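Prusmont ward count, thread. Final figures from the returning officer's sheet, posted September 24, 2019. Recount included.

Ballots issued: 1,878. Two candidates finished close enough on the night to trigger the automatic recount under the town charter. The recount covered the north precinct only, where 676 ballots were cast.

The Flullby slate took the ward in May with a comfortable lead. It has now lost it. Turnout in the north precinct was up on May, turnout in the south was down, and the south is where Flullby gets its votes.

Trurwood precinct reported last. 474 ballots, all on paper, no machine tabulation. Trurwood has voted on paper for as long as I have kept these sheets, and it always reports last.

The recount changed 2 votes. Both had been set aside on the night as unclear marks and were then allowed. Neither changes the order of finish.

On the exit poll: it had Flullby ahead. It sampled outside the school and the library in the afternoon only. Early voters were missed, and so was all of Trurwood. I would not read anything into it beyond that – a poll with one time slot measures one time slot.

Seats. No slate has a majority on the council. Flullby is the largest group, the Bravo list is second, and the independents hold the balance. The standing rules let the largest group try first to form an administration. If that fails the offer passes to the second.

The Bravo list says it will not join a coalition but will vote for the budget case by case. That is workable on paper. The water rates vote comes up before the budget and will be the first test of it.

Precinct sheets are public and can be read at the town clerk's desk. I will post the transfer table once it is signed off – not before.
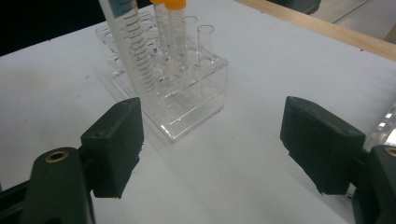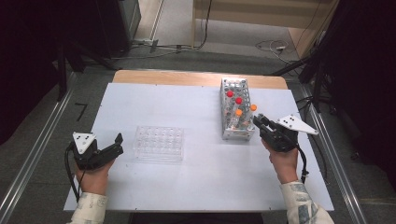
Test tube racks with tubes in them, on the table.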